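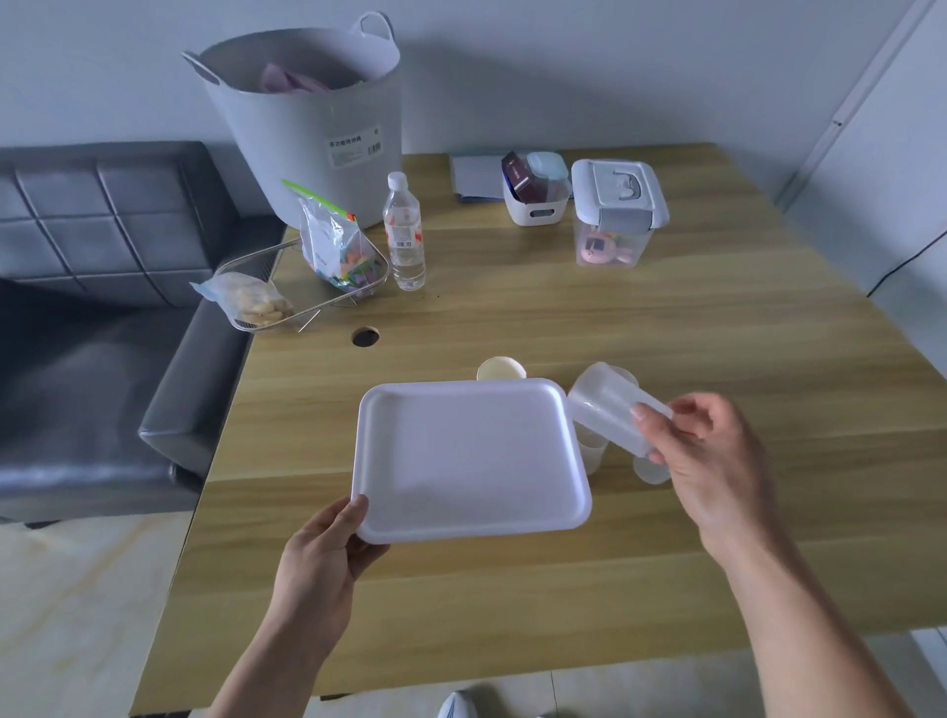
Nov 27, 2023

We have finally had our first proper film night of the winter, and I've been meaning to write it up before the details go out of my head (they do go, these days, faster than I'd like). The choice was *The Lamp at Stollau*, which my sister-in-law Dymphna Ó Néill had been pressing on me since July. She'd lent me the disc and then asked after it every time we spoke, so you can imagine the relief all round.

It's a family adventure, a bit old-fashioned in its ways, and I mean that kindly. A girl called Hilline is sent to stay with her great-uncle in a mountain village, where the lamp in the church tower has been lit every night since 1333. One evening it goes out. The grown-ups are all for having a meeting about it, and Hilline and the baker's boy set off over the pass to find the old lamp-maker, Damero, who may or may not still be alive.

I had my doubts for the first 16 minutes, I'll admit. There's an awful lot of train, and then an awful lot of great-uncle, and my youngest had started asking when the wolf was coming (there was a wolf on the box). But once the children are up in the snow the whole thing wakes up, and there's a lovely long stretch in a shepherd's hut where they're frightened and trying not to show it to each other. My eldest, who is at the age of sighing at everything, put her phone down for that part and didn't pick it up again until the credits!

The wolf does come, by the way. He's on screen for less time than the box would have you think, and he's more sad than scary, though if you've a very small one who is nervous of dogs you might want to keep a hand free. There's no bad language that I noticed and one death, long before the story starts, which is talked about gently.

Róisín Rafferty lent us her copy of the book afterwards and we're almost 50 pages in, a chapter a night. It's quite different. Damero turns up far sooner, for one thing, and the great-uncle is much funnier on the page, so I do wonder why they made him such a misery in the film. The book came out in 2000 and there's a second one, if anybody has a copy they could part with for a few weeks.

Next time it's my husband's turn to choose, and he wants *Flanagan's Boat*, which I remember as being very long and mostly rain. If you've seen it more recently than I have, do leave me a comment and tell me whether the children will last the distance.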